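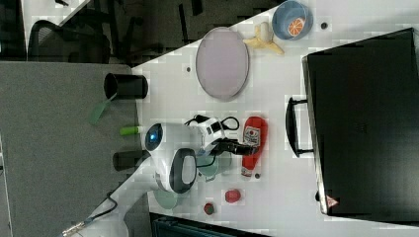

The arm going for the ketchup. Lots of the table-clearing sessions look like this.

Hi! I'm Niloufar Ansari, and I look after the home trials for Remholm, our tabletop tidying kit. I'm looking for people in and near Hirnovcombe who'd like to spend part of February bossing a robot arm around and then telling us exactly what they thought of it.

First, what the kit is. You get an arm, a gripper, a tablet with our software on it (we call the software Alex, long story) and a crate of things to pick up. Bowls, cups, plates, pretend fruit, that kind of stuff. You show Alex where things should go, the arm has a try, and you fix what it gets wrong. Then you do it again with everything in a different spot. It's weirdly addictive, and I say that as someone who has done a LOT of it.

We want regular people for this one! Our last round was mostly engineers, and they kept rewriting the setup guide in the margins instead of following it. I need folks who'll get stuck on page two and tell me so. If you've never touched a robot in your life, great, please write to me. If you have, you can still apply, but I'm saving most of the spots for beginners.

What you'd be doing

You come to our place on Sharifi Street for four sessions of two hours each. The first one is just unpacking and setup, with me sitting quietly in the corner trying not to help (I'm bad at this). The next two are table clearing and sorting. In the last one you bring five or six things from your own kitchen and we see how the kit copes. Nothing breakable that you love, please, and nothing sharp.

After each session there's a short form and a chat with me or with Jaanus Jõgi, who wrote most of the guide and has promised to take it well.

What you get

It's $100 per session, paid the same day, plus parking or bus fare. Come to all four and we add $170 at the end, so that's $570 in total. There's coffee and there's usually something from the bakery downstairs, though I can't swear to it in the mornings.

Who can apply

Anyone 18 or over who reads English comfortably and can sit or stand at a table for two hours with breaks. The room is on the second floor and there's an elevator. Left-handed people, I'd especially love to hear from you, as the tablet stand has had complaints. We do record the sessions, table and voice both, and you'll get the consent form ahead of time so you can read it at home. If you'd rather skip the recording, this round won't work for you, sorry!

How to apply

Call 555-1748 and ask for me, or leave a message with your name, a good time to reach you and one chore you'd hand over to a robot tomorrow. Mornings after 9 are best. Or drop a note at the front desk, 447 Sharifi Street. I'll get back to everybody before the end of the month, including the people I can't fit in.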